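Inicio | Proyectos | Asignaturas | Memorias | Contacto

Categoría: Memorias de proyecto / Instalaciones interiores

Iluminación y techo de la sala Liapis
Memoria final del grupo 3

Imprimir esta página
Enviar por correo

1. Objeto del trabajo

La sala Liapis se usa como espacio de prácticas en la planta baja del edificio Havdale. El encargo de la asignatura consistía en estudiar el alumbrado actual y proponer una mejora que no obligara a desmontar el techo. No se pedía un proyecto de ejecución completo, solo mediciones, cálculo y una propuesta con presupuesto.

El grupo eligió esta sala por las quejas de los usuarios. En las encuestas de marzo se repetían dos: brillos molestos al levantar la vista y zonas de sombra sobre las mesas del fondo.

2. Estado actual

El techo es de paneles metálicos blancos con lamas largas y paralelas. Lo recorre en diagonal, visto desde donde trabajamos, un canal hundido bastante profundo. La luz artificial es de tubo fluorescente. Hay un tubo largo en una luminaria oscura y otra luz fluorescente más atrás, hacia el encuentro del techo con la pared del fondo.

Los planos que nos facilitaron no recogen el canal, así que hubo que tomar las medidas de nuevo. El metal blanco refleja bastante luz y eso ayuda al nivel general, pero también explica parte de los brillos.

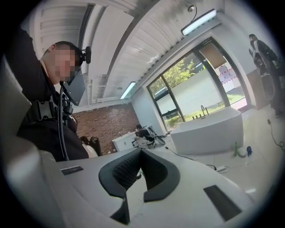

Jabari Mussa, en la revisión intermedia, objetó que estábamos dando demasiado peso al color del techo y muy poco a la orientación de las lamas. Según él, si el tubo va paralelo a la lama el reflejo se alarga y molesta más que si va cruzado, y pidió que lo comprobáramos antes de hablar de pintura mate. Añadió que el canal podía servir para pasar cableado — cosa que no habíamos pensado — siempre que se dejara registrable.

Rehicimos esa parte del estudio. La orientación influye, aunque en nuestras medidas el efecto solo se nota cerca del tubo.

3. Mediciones

Se tomaron 154 lecturas con un luxómetro Tuvex sobre una cuadrícula a la altura de las mesas. Una serie se hizo por la tarde, con luz natural, y la otra después de anochecer. Las lecturas de la primera hora de la serie de tarde se descartaron por un error al poner a cero el aparato y se repitieron.

Los valores más bajos salen junto a la pared del fondo. En la serie nocturna la diferencia entre el centro y los bordes es mayor de lo que admite el enunciado para trabajo de detalle.

4. Propuesta

Se plantean luminarias lineales Tastel con difusor opal, colocadas en sentido transversal a las lamas. El cableado nuevo iría por el canal, con tapas desmontables. Los paneles se conservan, limpios y sin pintar.

El presupuesto de material asciende a unos 3598 euros, sin mano de obra. Murray Goodwin preparó la tabla de precios y la revisó cuando cambiamos el modelo de difusor.

5. Pendiente

Falta confirmar el peso que admite el soporte de los paneles. También convendría repetir la serie nocturna con las persianas bajadas — la farola de la calle entra por una ventana y altera varias lecturas del lateral.

El anexo 2 contiene la cuadrícula y los valores completos.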